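So the Galness two-arm kit has had the run of my workbench since the end of January, and I've finally got enough to say about it. Dale MacDonald at Fendico sent it over on loan (I'm not paid for this, and it goes back when I'm done).

Setup first. The manual says an afternoon and I took 2 days, mostly my own fault. I mounted the arms too far apart, ran the practice routine, and watched them politely fail to reach each other. Moved them in, recalibrated, much better! The software is called Flevitz and it's pretty friendly once you find the colour settings, which are buried in a menu I'd never have opened on purpose.

What I really wanted to know was how it copes with laundry. Boxes and blocks are easy, every kit on the market can do blocks. Cloth is miserable. It slumps, it hides its own corners, and it never lands the same way again.
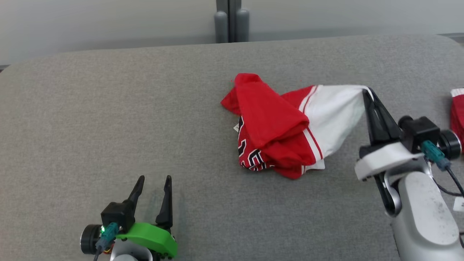
Right arm with a good pinch on the white end, left arm waiting its turn.

Those long skinny fingers are my favourite part of the whole package. They close right down at the tips, so you can grab a thin bit of fabric without scooping up half the pile with it. The cheaper Chan set I tried before this had stubby pads and I spent most of my time swearing at it.

The handover between arms is where it gets fussy. Over an evening I did 20 tries with a jersey and the second arm was slow to commit on plenty of them — lots of hovering, then a grab at nothing. Slowing everything down helped. Smooth, slippery fabric was worse than cotton.

Gripes: the cables want to be tied back properly and there's nothing in the box to do it with. Spare fingertips are $280 a set, which made me spit out my tea. And the help pages assume you already know what you're doing.

Would I buy one? For a school lab or a serious tinkerer, yeah, I think so. For getting your washing folded, keep using your hands for now. I've still got towels to try, and Dale wants a go at fitted sheets — good luck to him.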